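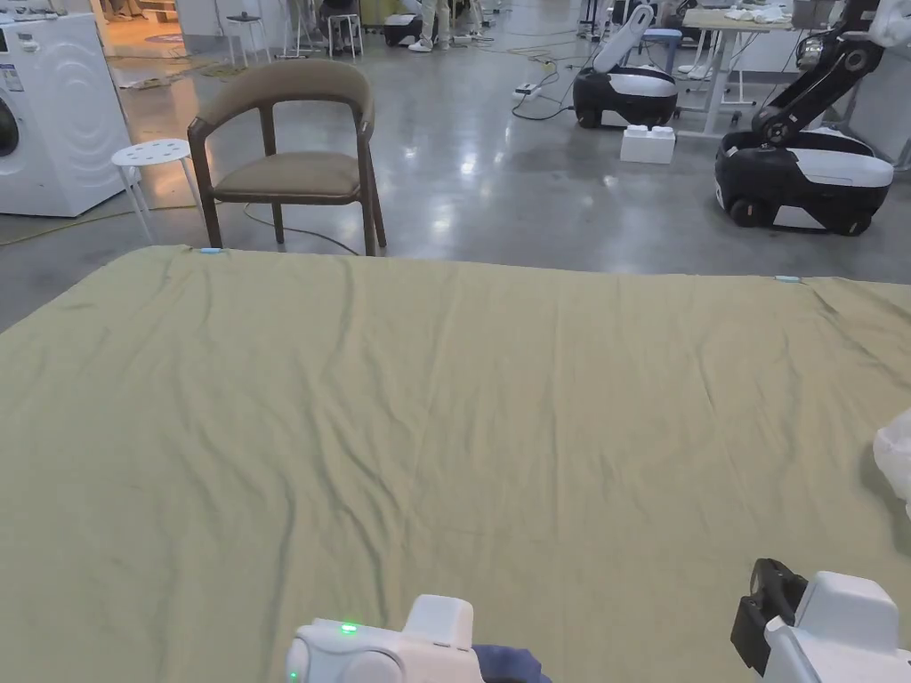 Laundry day is losing ground to laundry hour. Short sessions, one load, done. That's the thinking behind a lot of the small-home advice going around this summer, and most of it falls apart at the folding stage. No room. No table. You end up using the bed, and then it's bedtime. What works better is one big cleared surface with a cloth over it -- a plain sage-green sheet will do, creases and all, with a couple of little light-blue clips or markers along the far edge. Dark stuff shows up well on it too, a navy cloth especially, so you don't lose a sock.

Size matters more than looks. Go for a surface at least 40 inches deep if you can, or you'll be folding towels against your stomach. Height too. Bed height is murder on the back after 15 minutes.

We asked readers in March how they fold. 86 wrote back. Mostly they complained about fitted sheets, fair enough, but a good many said they fold standing up and pair socks sitting down. So keep a chair close. An armchair is nice, a stool is easier to shove out of the way.

On gear: the Teva folding board is fine for shirts, useless for anything with a hood. The Gika clips hold well but the springs are stiff, and my thumbs were sore by the second load. Mendes makes a cotton cover that washes up soft -- buy a size bigger than you think, it shrinks. The Drendo hamper looks great in the catalog and tips over when its half full. Skip it.

Order of work, for what its worth. Big flat things first, while you still have the space. Then shirts. Then the small stuff, in piles by drawer. Anything that needs a button goes in a bag on the side, and the bag gets dealt with on Sunday. Or the Sunday after.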